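Tivcombe Charity Bake & Brew Trail – stewards wanted!

I'm after 32 cheerful people to help with our trail in March, raising money for the river clean-up. We start at the Konberg Tap at noon and wander round seven stops (cider, stout, lots of cake) until everyone's feet give out. You'd stand at one stop, stamp cards, rattle a bucket and point people the right way – two hours, then you're free to join in. Brutik Bakery is feeding all stewards, and last time we raised roughly £1000, so I'm feeling greedy!

You need to be 18 or over and fine with drizzle. Send me your name and shirt size by the end of the month.
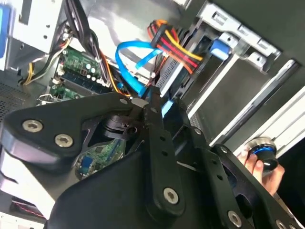

Ljubica Leka: Can I do the cider stop again please? And is there a shorter shift for those of us with little ones?

Yes to both – I'll put you down for one hour.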